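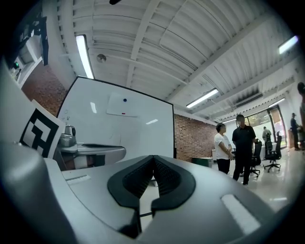

*By the whiteboard, Derkar workshop.*

## About Derkar

Derkar designs and builds motor controllers and battery-side electronics for small electric vehicles and workshop machines. Most of what leaves the building is a brushless drive in the 40 V class, sized for outrunner and hub motors. We also build the parts that sit next to a drive: precharge boards, contactor drivers, current sensors and throttle interfaces.

The company began as a repair bench for scooter controllers. The same faults kept coming back – cracked solder at the phase terminals, undersized bus capacitors, gate resistors chosen for cost – and after a while it was less work to lay out a new board than to patch the old one. That board became the Turska, and it is still in production with a revised gate stage.

### What we make

**Turska** is a sensored three-phase drive. It takes Hall or optical commutation signals and runs trapezoidal or sine output. The continuous phase rating is 100 A with the supplied heat spreader and free air. We don't publish a peak figure, as it depends almost entirely on how the customer mounts the board.

**Pilholm** is a synchronous buck stage for customers who want to vary bus voltage ahead of a simple six-step bridge. It suits low-inductance motors, where PWM at the bridge gives too much ripple current. Two Pilholm units can share one output if the sense leads are kept the same length.

**Avcı** is the test bench software. It logs bus voltage, phase current, shaft speed and case temperature to a plain text file. It runs with our hardware only, and the file format is documented so the data can be read anywhere.

### How we work

Every drive is run under load before it ships, against a second motor used as a brake. The run lasts 40 minutes. The log goes in the box with the unit, including the serial number of the current sensor used. If case temperature is still climbing at minute 39, the unit goes back to the bench and the thermal interface is redone.
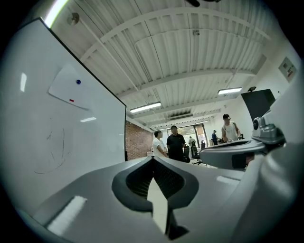 Avcı support gets the most mail. A customer at Pilholm's first trial site wrote that the log files were fine but the startup sequence was not: the precharge timer ran from power-on, so a slow supply could close the contactor early. The writer asked for a voltage threshold in its place. Current firmware works that way, and older boards can be updated over the serial header.

### What we don't do

We don't build chargers or cells, and we don't rewind motors. We don't supply drives for aircraft that carry people.

### Orders and repairs

Send motor resistance, inductance, pole count and the highest bus voltage you expect, including regeneration. A wiring sketch helps. Repairs are accepted for any Derkar board, whatever its age – remove the phase leads first and leave the heat spreader attached.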